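The Blue Bin

By the second week of May, Anayeli Orozco had packed up the whole of her grandmother's house on Wikasau Street except for the back bedroom, and she had been walking past the back bedroom with her eyes on the carpet, the way you walk past a neighbor you owe a phone call.

It was the button room. Everybody in the family called it that, though there were ribbons in there too, and zippers, and paper patterns folded so many times they had gone soft as handkerchiefs. Her grandmother had sewn for half the town, and she had never in her life thrown away a button. Once, when Anayeli was nine and home with the chicken pox, the two of them had sat on the bed and counted until they got to 4,000, and then her grandmother said that was plenty for one fever and went to heat up some soup.

"You could just take the lot," said Rory Chisholm, who had come over from next door with a roll of tape on his wrist like a bracelet and a bag of doughnuts (he was a great believer in doughnuts before any kind of lifting). "Tip it all in together and sort it out at your place."

"I'd never sort it out at my place."

"No," he agreed, after thinking it over. "I wouldn't either."

So they had coffee first, and then a second coffee, and Rory told her the long version of how his old dog MacBrayne had once eaten the belt off a bridesmaid's dress in that very room, and how her grandmother had made a new one by suppertime and never charged a cent for it. Anayeli had heard the story at least a dozen times, but it had always been her grandmother telling it, and in her version the dog was a good deal smaller.

Then there was nothing left to do but go in, and she fetched the big blue bin from the hall and set it down and took off the lid.

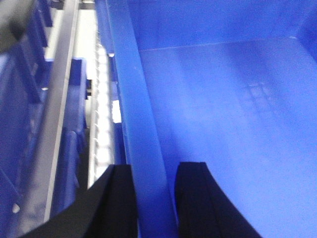
She stood over it longer than she needed to. It seemed like an awful lot of blue, and she couldn't think what ought to go in first, what should lie at the very bottom and be the last thing she came to again, whenever that might be.

"Start with something flat," Rory said from the doorway, with sugar on his chin.

She opened the top drawer and took out the patterns. The one on top was for a child's coat, size 2, with her own name penciled across the corner and a little note underneath it that said, let the sleeves down in fall, she is growing. Anayeli read it over again, and then she knelt and laid it in the bin, and held out her hand for a doughnut.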